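From: Aparecida Vasconcelos
To: Fescombe fit-out list
Subject: Re: [fescombe-fitout] Vanity tops: what stays out, what goes on the shelf

Suleiman Ugwu wrote:

> Before we close the bathroom schedule I need an answer on loose
> items. The drawings show the vanity top, the basin, the tap and the
> wall shelf, and then a note reading "accessories by others". I
> cannot find who the others are.
>
> Specifically:
>
> 1. Is the toothbrush holder a fixed item or a mug?
> 2. Does the shelf carry anything other than soap and tissues?
> 3. Ladi asked for sealant to be renewed at the basin edge in flat
> 11. Is that in or out of the present order?
> 4. Has anyone checked the tap reach against the basin now that the
> Fleser tap has replaced the one originally specified?
>
> I would like to send the list to Navaratnam before the end of May.
>
> Suleiman

Suleiman,

Replies in your order, with some additions at the end. I have copied in Yi-an, who has the latest version of the schedule. Mine is one revision behind, so where the two disagree please go by hers.

1. It is a mug. The fixed holders were dropped at the second review. They needed two holes in the wall, and in the flats where the wall behind the vanity is a lightweight partition there was no backing to fix into. A glazed ceramic mug with a handle costs less, goes in the dishwasher and can be replaced by whoever notices it is chipped. The one point I would ask for is a flat, unglazed foot ring no wider than the body. The first samples from Clorkalen had a rounded base and rocked on the stone.

The mug should hold two brushes and one tube, the tube with its cap down. We tried it cap up in flat 19 and the paste settles at the crimp, after which people squeeze from the middle and the tube splits along the fold. With the cap down the tube stands higher, but it stays upright so long as the mug is at least as deep as half the tube. Please put the internal depth in the schedule, as the supplier's sheet gives the external height only.

2. Soap and tissues only, yes. The shelf is a wire basket with a rail, and small things either fall through the mesh or lie across the wires at an angle. Anything with a flat base larger than the mesh spacing is fine. Razors, hair clips and sample bottles are not. Somtochukwu proposed a cut acrylic sheet to line the basket. I am against it: it collects water, the water leaves a line, and cleaning then means taking everything down. If people want it they can fit it themselves later.

The shelf height has been argued over enough. It stays at the height in revision C. Two of us can reach the back of it without stretching, one cannot, and lowering it brings the underside into conflict with anything tall on the worktop.

3. Out. Flat 11 was sealed under the earlier order and the defect is a shrinkage gap at the front left corner of the basin. It goes back to the original contractor as a snag. Ladi has the photographs and the reference. Please do not let it drift into the Navaratnam list, or we shall pay for it twice.

4. Checked by me, with a tape, in three flats. The spout is squared and projects far enough to clear the back slope of the basin. The stream lands behind the drain, and at full flow there is slight splashing on the rear wall of the basin but none over the rim. At normal flow there is none at all. I would leave it.

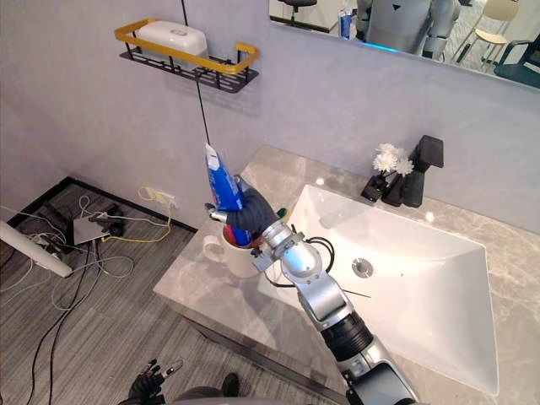

The mug position needs one line of its own in the schedule, as it was left to the cleaners and every flat came out differently. My proposal is the left side of the basin, towards the front, handle facing left. There it is within reach with the right hand while the left is on the tap, and it is well away from the stream. The back of the counter beside the tap is the obvious alternative, but that is where the artificial flowers go, and a mug next to them gets knocked when someone wipes around the vase.

On the flowers: keep them, one small vase per flat, white heads. They need dusting. A hairdryer on the cold setting does this in under a minute and does not pull the petals as a cloth does. Yi-an has asked for this to go into the cleaning sheet and I agree.

Two further matters.

Cleaning of the stone. Neutral cleaner only. Toothpaste left overnight has to be softened with water before wiping — no scraping, and no descaler on the counter under any circumstances. Descaler is for the basin drain, applied with a cloth and rinsed. The bottle should be kept under the sink and not on the shelf.

Budget. The allowance for loose bathroom items is 2,000 for the whole block. Mugs, vases and soap boxes fit within it. Replacement shelves do not, and the one for flat 301 should be charged to repairs.

Yi-an, could you confirm the mesh spacing and the mug depth by noon tomorrow? Suleiman can then issue.

Aparecida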